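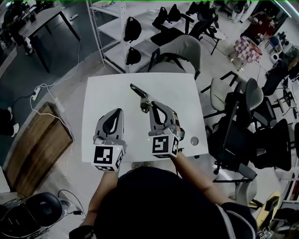 Stage and set safety check, Wostell Studios, Stage 2
Production: Gillska (feature, second unit)
Checked by: Harriet Park
With: Jalen Dunleavy (grip), Noemi Boateng (assistant director)
Day: Tuesday, before the 7:30 am crew call

Marks used: OK, FIX (shoot may go on, repair today), STOP (area closed until cleared)

1. Exits and access
1.1 Exit doors open fully from inside: OK
1.2 Exit signs lit: FIX
Comment: Sign over the dock door flickers. House electrician told at 6:50.
1.3 Fire lane clear along all walls: FIX
Comment: Flats for the train car set were stacked in the lane on the north side. Moved while I was there. The painted line is worn at that corner and should be redone.
1.4 Posted occupancy limit visible: OK

2. Train car set
2.1 Platform legs braced and locked: OK
2.2 Handrail on open side: STOP
Comment: Rail was taken off for Monday's camera move and not put back. Stairs taped off. Jalen refitted it at 8:15 and I cleared the platform after a push test.
2.3 Breakaway window marked and stored apart from real glass: OK
2.4 Step edges taped white: OK

3. Rigging and lights
3.1 Safety cables on all hung lamps: OK
3.2 Load sheet on file for the overhead truss: OK
Comment: Sheet gives 853 lb hung against a limit of 1,169 lb. Arlo Esposito wants another lamp up there for the night scene. Not to be added without a new sheet.
3.3 Sandbags on every stand: FIX
Comment: Two stands by the monitors had none.
3.4 Cable crossings covered: OK

4. Stunt area
4.1 Fall pads free of tears: FIX
Comment: Small split on a side seam, away from the landing side. Replace before the roof jump is rehearsed.
4.2 Stunt plan signed: not signed at time of check
Comment: Dinesh Miah had the plan but the fall height was changed last week and the page still shows the old one. No rehearsal until he signs the new page.
4.3 Medic on stage for stunt work: OK, from 10 am

5. Smoke and effects
5.1 Haze fluid data sheet posted: OK
5.2 Smoke alarm shutoff logged with the house: OK
Comment: The log has no space for the time the alarms go back on. Written in the margin for now.
5.3 Extinguishers in date: OK

6. Crew
6.1 Safety talk given at call: OK
Comment: Given by Noemi. The day players came in at 9 and got it separately.
6.2 Turnaround of at least 10 hours since last wrap: OK

Open items go to Noemi by lunch. Items 1.2 and 4.1 will be looked at again within 24 hours. Item 4.2 stays closed to rehearsal until I have the signed page in hand.

H. Park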